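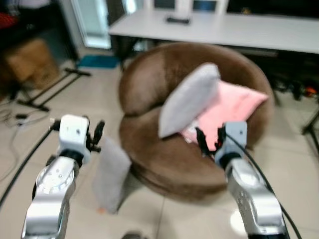
How to Test Whether a Household Robot Can Tidy a Chair

By Ingrid Crenshaw
Barkside Institute for Domestic Automation, February

This guide sets out a procedure for judging whether a two-armed robot can put an upholstered chair in order: pick up the pillows, place them where they belong, and leave the seat fit for use. It is written for housing providers, care homes and small firms that have been offered such a machine and wish to form their own view before signing an agreement. No training in engineering is required. A person who can run a stopwatch and keep a tidy record can carry out the full test in two working days.

Pillow tidying is a useful first test. The objects are soft and light, and a dropped one does no harm. The task is also harder for a machine than it looks. A pillow changes shape when it is gripped, it hides its own edges, and it may rest against another pillow that moves with it. A robot that handles boxes well can fail at this work for a full morning.

Before you begin

Choose a chair that is in ordinary use. A deep, rounded armchair with a plush cover is a demanding choice and a good one. The curved back leaves the arms few directions from which to approach, and the soft surface gives way when the gripper presses on it. A flat bench will produce better results and tell you less.

Use three pillows, of at least two colors. Two should start in the chair and one on the floor beside it. Pillows of the same color and fabric as the chair should be kept for a later round, when the basic result is known.

Agree in writing what counts as a tidy chair. We recommend the following wording, which was adopted after a long disagreement during our trials at the Dunleavy residence:

"All pillows are on the seat. Each stands on an edge and rests against the back. No pillow covers another by more than half. Nothing remains on the floor that began the round there."

The supplier should see this wording before the first round and should not be permitted to alter it afterward.

Step 1. Fix the starting positions

Set out nine starting arrangements and sketch each one on a numbered card. Include at least one with a pillow leaning against the outside of the chair, one with a pillow partly hidden behind another, and one with a pillow lying flat on the floor out of reach of the arms. The last is included to see whether the machine stops and reports the difficulty or continues reaching without result.

The person who sets out the pillows should not be the person who operates the robot.

Step 2. Record the mode of operation

Many machines shown to buyers are guided by a human operator for part or all of the task. There is nothing improper in this, and guided operation is how much of the present learning is done. It must be written down, however. Use one of three entries for every round: guided throughout, guided in part, or unguided. If the supplier declines to say which applies, enter "not stated" and treat the round as guided throughout when the results are compared.

Step 3. Run the rounds

Begin timing when either arm first moves and stop when both arms are at rest and clear of the chair. Allow 200 seconds. A round that exceeds this limit is recorded as incomplete, whatever the state of the chair.

Observers should stand well outside the reach of the arms, with one person assigned to the stop control and given no other duty. Cables should be routed away from the path of the arms and checked again between rounds. Children, residents and animals should be kept out of the room.

Do not straighten a pillow during a round, even slightly. This was the most common fault in our early records, and it was committed by staff of every grade.

Complete six rounds for each starting arrangement. This gives 54 rounds in all.

Step 4. Score the result

Enter one of the following for each round.

Complete: the chair meets the agreed wording within the time limit.
Partial: at least one pillow was picked up and placed correctly, but the chair does not meet the wording.
Failed: no pillow was placed correctly.
Stopped: an observer used the stop control.

Add a short note on how the round went wrong, if it did. The faults we see most often are a grip that takes hold of the chair cover along with the pillow, a pillow pushed down behind another, and a release made too early, so that the pillow slides forward off the seat. A rising number of the first kind late in the day may point to worn gripper fingers, and the supplier should be asked to inspect them.

Step 5. Compare with a person

Ask a member of the household or cleaning staff to complete the same arrangements once each, at an ordinary pace. This step is often left out as unnecessary. It should be kept, as it shows what the machine would be replacing and how much time would be released.

Reading the figures

In the Sturkcombe trial, our team tested a machine supplied under the project name Ruten. In guided operation it completed 49 of 54 rounds. In unguided operation the same machine completed nine. Most of the unguided failures came from arrangements in which one pillow rested against another. The arms reached the correct place in many of these rounds and then took hold of too little fabric, or of two pillows together.

We draw a limited conclusion from this. The arms and grippers were capable of the work under human direction. The part that chose where and how firmly to grip was not yet ready for a home without supervision. A buyer who had watched only the guided rounds would have come away with a very different opinion.

A high score on this test does not show that a machine can make a bed, fold laundry or clear a table. Each of those chores requires a separate trial. Nor does the test cover safety around people, for which the supplier should provide separate evidence.

Repeating the test

Repeat the procedure after any change to the software, the grippers or the chair. Keep the original cards. A machine that has improved on familiar arrangements may have done so only on those, and we advise replacing three of the nine cards each time the test is run. Store the old cards with the score sheets and write the software version on both.

Where two sites run the test on the same model, they should exchange cards before the second run. Scores from different chairs may be printed side by side but should not be added together.

Blank score sheets and arrangement cards are available from the Institute on written request.

Contact the Trials Office | © Barkside Institute for Domestic Automation | Back to top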